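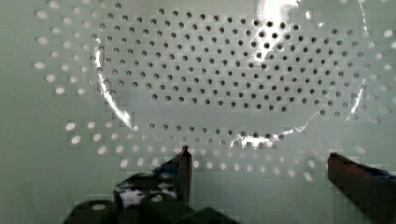
Clear plastic on perforated panel

Re: Stall layout and card fees for the December market

Replying to the list so everyone gets the same answer.

> We had table 14 last year, near the side door, and would like it
> again if it's free. Two questions. Is the table fee still 59, or did
> it go up? And can we share a table with another seller? We make
> soap and she does printed tea towels, and neither of us can fill
> a whole table alone. Also, is there power this time? The card
> reader died on us by lunch.

The fee for a single table is still 59 if you pay before the end of the month. After that it goes to 70. It covers the table, two chairs and your line in the printed seller list. It does not cover a tablecloth, so bring your own, long enough to reach the floor in front if you plan to keep boxes under there.

Sharing is fine, up to 3 sellers per table. Send in one form with all the names on it and one payment. We can't split the fee on our end. Please say on the form what each person sells, since we try to keep the same kind of goods apart. There are already two soap sellers signed up, Virnska and Bermúdez, and they will be at opposite ends of the hall. We would put you in the middle row.

That means table 14 is probably out. The side door has to stay clear this year and that row is moving back toward the stage. The new plan goes out once Moltard Hall sends us the final measurements. I asked for them again this morning.

Power: the wall outlets are only along the kitchen side, and those tables go first to sellers with lamps or anything that has to stay cold. For a card reader, bring a charged battery pack. You can also top it up at the front desk if you leave your name on it.

Setup starts at 7 a.m. and cars need to be out of the loading area by 8:30. Doors open at 9. Zenemer is bringing the coffee cart again and will be by the main entrance, so unload on the other side if you have anything wide.

If you have grid panels or racks to lend, reply to me off list with the sizes. We are short on the tall ones.

Market desk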